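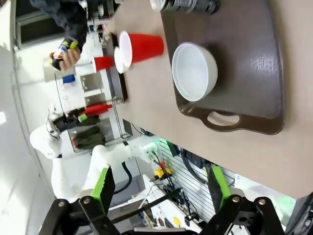
# How to plan the budget for a two-arm table station

When we made our first budget for a table station in Esville, it had four lines: arms, grippers, computer, table. The supplier's quote covered the first two. We thought the other two were small, and we forgot everything else. This page explains how I make the budget now. It is written for a small lab or workshop that wants one or two light arms for handling household objects such as cups, bowls, trays and cans.

You need a spreadsheet, a tape measure and one quiet afternoon.

## Step 1: Write the task before you write the price

Write one sentence about what the station must do. Ours was: "Put cups, bowls and cans on a tray and take them off again, with a person resetting the table between runs."

From this sentence you can already get several numbers:

- the heaviest object, full and empty
- the widest object the gripper must close on
- the farthest point on the table that the gripper must reach
- how many hours per week somebody will reset the objects

A tray is a difficult case. It is light, but when you hold it by one end the load on the wrist is much bigger than the weight suggests. If a tray is in your task, ask the supplier for the permitted load at a distance from the flange, and get the answer in writing.

## Step 2: Make the table layout with tape

Before you order, mark the table on the floor with tape, at full size. Mark both arm bases, and then mark the place for the person. I recommend to leave 60 cm of free depth on the side where the person works. We left less the first time and had to move a heavy table after everything was connected.

Check also what is behind the person. Shelves for spare objects are best kept within a few steps, but outside the reach of both arms.
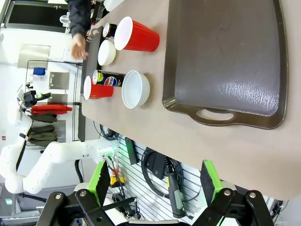
*Malou Dalsgaard*

## Step 3: Divide the budget in two columns

Make one column for things you buy once and one column for things you will buy again. Most budgets I am asked to read have only the first column.

**Bought once**

| Item | Note |
|---|---|
| Arms and controllers | Ask if the controller is included |
| Grippers | One per arm, and the mounting plate |
| Wrist cameras | With the bracket and the long cable |
| Table and bases | Must not move when the arm stops fast |
| Wall panel and hooks | For cables and hand tools |
| Shelving | Any stable rack will do |
| Emergency stop | One for each place where a person stands |

**Bought again**

| Item | Note |
|---|---|
| Gripper pads | Order a set with the first purchase |
| Camera cables | They bend all day at the wrist |
| Cups, bowls, cans, trays | Choose models you can find again |
| Screws and cable ties | Small, but they are never there |

For the second column we used 16 percent of the gripper and camera price for the first year. It was enough, with a little left over in June. A station that runs two shifts will need more.

## Step 4: Ask for quotes that can be compared

We sent the same request to Vitero and to Kjærgaard. The two quotes looked very different, and at first Vitero seemed much cheaper. Then Henrike Böttcher from our purchasing office put them line by line next to each other. Cables, mounting plates and delivery were missing from the cheaper one. When we added them, the difference was 1,218 euros, and this was before installation.

Ask each supplier to answer these points in the quote itself:

1. Is the gripper mounted and tested on the arm before delivery?
2. Which cables are included, and how long are they?
3. What is the delivery time for one set of gripper pads?
4. Who pays the transport if an arm must go back for repair?
5. Is the software license for one year or without end?

If a supplier answers "as usual" or "on request", write a zero in the sheet and mark it red. A red zero must become a real number before you sign.

## Step 5: Plan the cables and the power

For each device, write down the distance along the wall or under the table, not through the air. Add extra length for the loop at each joint. We mount our cables on a slatted panel under the edge of the table, so they can be changed without tools. The panel system is from Ronder, but any panel with horizontal grooves will do the same work.

Count the power plugs too. Each arm has a controller, and there will be a computer, a screen, a network switch and probably a charger. I put one free outlet for each three in use.

## Step 6: Put the hours in the sheet

Installation took us more than 2 weeks, with one person working full time. Most of this was cables, camera brackets and calibration. Multiply the hours by your internal rate and put them on a separate line, so that the person who approves the budget can see them.

Do the same for resetting the objects. It is simple work, but it is done every day, and after some months it can cost more than the gripper.

## Step 7: Order in two parts

Order one complete arm with gripper, camera and cables first. Use it for a month, correct the list, and then order the second. Ask the supplier to keep the price valid for this period. Kjærgaard agreed to it by email, and we attached the email to the purchase order.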